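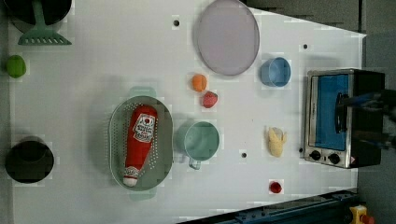
Ticket 576: oven door task stops before the pull
Product: Voneo kitchen chores package
Status: Open, waiting for customer
Opened by: Apolline Guérin, Dovlow
Date: September 20, 2021

Problem
The arm goes to the door handle of the toaster oven and closes the fingers. After this it should pull the door. In 22 runs of 90 it stops there and the program shows "grasp not confirmed". No other message is in the log.

What I have tried
1. Restarted the controller. No change.
2. Cleaned the finger pads with alcohol. No change.
3. Lowered the approach speed to 12 percent. The stops became less frequent, but they did not disappear.
4. Moved the corn and the tomato away from the oven. No change, so I have put them back.

Tasks with the spatula and the colander run without this error. Only the oven door gives it.

Reply from Fladov support
Thank you for the clear report. Please send the force log of one failed run and one good run. Did you change the gripper fingers after March?

Reply from Apolline Guérin
Yes, we changed to the Pitkänen fingers, which are a little thicker. Both logs are attached. I have also one general question. My manager wants to know if this package can be used in a real home kitchen next year. For me it is too early to say yes, when a door is still difficult. What do you tell other customers?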